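Setting a Room People Want to Sit Down In
Speaker notes – Lisville Hall Keepers' Spring Meeting
Apr 19, 2023
Slot: after the coffee break. Handout goes around at the start.

OPENING
Good morning, and thank you for coming back in from the coffee, which I know was a sacrifice because the lemon bars were still out. I was asked to talk about banquet setup, and I said yes before I found out I was following the roofing talk, so if anybody still has gutters on their mind, please let them go for a little while and think about tables with me.

I have been setting rooms at the Bustuvska for a long time now. For those of you who haven't been out to see us, it's a big old ballroom with a stage at one end and a kitchen at the wrong end, and we do weddings, retirement dinners, a lot of anniversary parties, and one very large supper every November that I will come back to. We can seat 200 comfortably.

(Pause. Ask who here sets their own room and who has a crew. Wait for hands.)

WHERE THE TIME GOES
When I started, I thought the work was in the tables. You roll them out, you open the legs, you stand them up, and you feel like you've done something. Then you turn around and there are all the chairs. Most of my evening is chairs. Carrying them, unstacking them, setting them, and then moving every one of them again when somebody remembers the dance floor.

Tell the story of the retirement dinner here – the one where we set the whole room beautifully and then learned that the band needed the corner by the windows. Keep it short. (I never keep it short. Try.)

The lesson from that night was to draw the room first. I use plain paper and a pencil. Graph paper is lovely if you have it. Mark the doors, mark the kitchen path, mark wherever the outlets are, and then put in your rounds. If you can't walk your finger from the kitchen door to the farthest table without crossing a chair, your servers can't do it either.

LINENS
I could talk about linens until lunch, so somebody please wave at me.

We bought ours from Pathirana and I've been happy with them. They're plain white. I did go through a colored phase, and I still have a closet with burgundy in it if anyone would like to come and take it away. White washes, white matches, and when one gets ruined you can replace it without holding a swatch up to the light and arguing with your sister on the phone.

A few things on cloths:

Put the cloth on before the chairs come in close. I know it sounds obvious. I have watched people with years of experience crawl between chairs to straighten a hem.

Open it from the middle of the table. Let it fall, then go all the way around once and tug gently. A square cloth on a round table is going to hang in points, and the points are pretty if you let them be. Try to have them fall between seats so that nobody has a corner in their lap.

Check underneath. You want the cloth clear of feet. At our place we had a guest stand up with the edge tucked in his belt, and the centerpiece went with him. (Wait for the laugh, then move on.)

Don't fuss over small creases on the day. Hang your cloths the night before if you have a rail, and use the steamer on the head table and the cake table, where the pictures get taken. The rest will be covered with plates and elbows by six.

CHAIRS
All right, chairs.

(Drink some water.)

A banquet chair gets picked up and put down more than almost anything else in your building, and it ought to be handled by the frame. Take hold of the top rail with both hands, one toward each end, and lift a little before you bring it in. Please don't shove it with a knee, and please don't drag it. Our floor man quoted us 3138 dollars to refinish the section by the bar, and every scratch in it came from somebody dragging.

How far in should it go? People do ask me this, and I love that they do. My own rule is that the front of the seat goes just under the edge of the cloth and stops there. If you push it all the way in, the drape bunches up against the padding and you've undone your nice work. If you leave it way out, the room looks as if everyone has just gotten up and left.

Set one chair, then the one straight across from it, and then fill in the sides. That way you aren't creeping around the circle and finding a gap at the end that's too big for nobody and too small for somebody. After that, step back to the door and look at the backs. Your eye will catch the crooked one right away, and it will always be at the table farthest from you.

For wiping down, we use a soft cloth and Sello on the metal parts, very little of it, and buff it dry. Shiny frames show every fingerprint, so I do this last, with the lights on. Fabric seats get a brush and, if there's been gravy, patience.

THE NOVEMBER SUPPER
I promised I'd come back to this. Two seatings, same evening, with a full reset in between. The first year we tried to change every cloth and we were still at it when the second crowd came up the steps. Now we lay a fresh topper over each table, straighten the chairs as we go, and send one person behind with a dustpan. It's not what I'd do for a wedding, but with hungry people in the hall it is exactly right.

Mention that the floor plan for it is on the back of the handout, and that they're welcome to copy it.

WRAPPING UP
I've left extra handouts by the door, and the pencil drawing of our room is going around now, so please do send it back up to me, it's the only one.
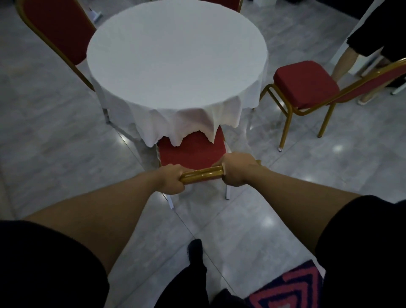
If the question about storing chairs comes up, and it always does, say that we stack ours no higher than I can reach flat-footed, with a clean sheet over the top stack, and that the dolly was worth every penny. If it's about renting versus buying, tell them to catch me at lunch, because I'll need a napkin to do the math on.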